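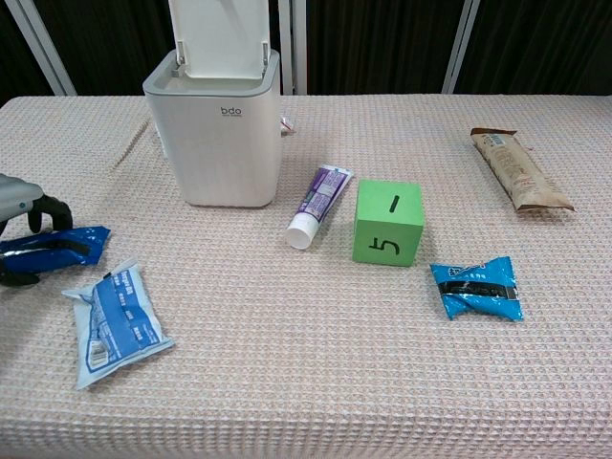
Handout 3, Household Waste and the City
Prepared by J. Kalinowski, Plumer College

Most of us think of trash as something that ends at the lid. For this course it starts there. Last time we left Kusville with 3000 households, 2 trucks and a mayor who believed the dump would never fill up. It filled up. Tonight we look at what the town did next, which was argue.

Keep these terms straight, as they turn up in the reading in no special order:

Tipping fee: what the town pays to unload a truck. People confuse it with a gratuity. Nobody at the Zokau landfill has ever looked that grateful.
Diversion rate: the share of waste, by weight, kept out of the ground. Kusville claimed 40 percent. Read the footnote, where you will learn that they counted leaves.
Contamination: the wrong stuff in the recycling. Greasy boxes, mostly, plus garden hoses, which people put in with great confidence.

Bring the Zokau contract next time, with the fee table marked up. Pages 2 and 3 were copied in the wrong order and I have decided to live with it.
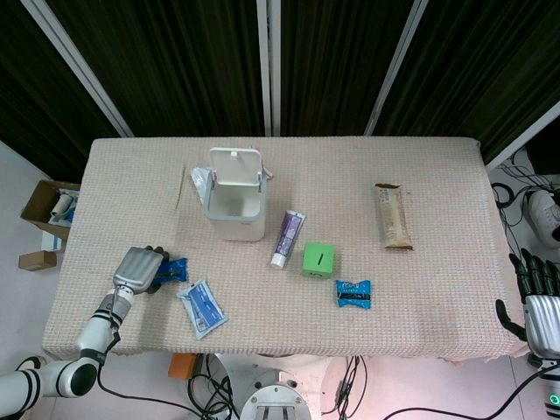

Why do towns measure trash by weight when trucks fill up by volume?
Landfills have scales at the gate, and the bill is figured from the scale. Volume changes every time the truck squeezes its load, so it makes a poor basis for an invoice.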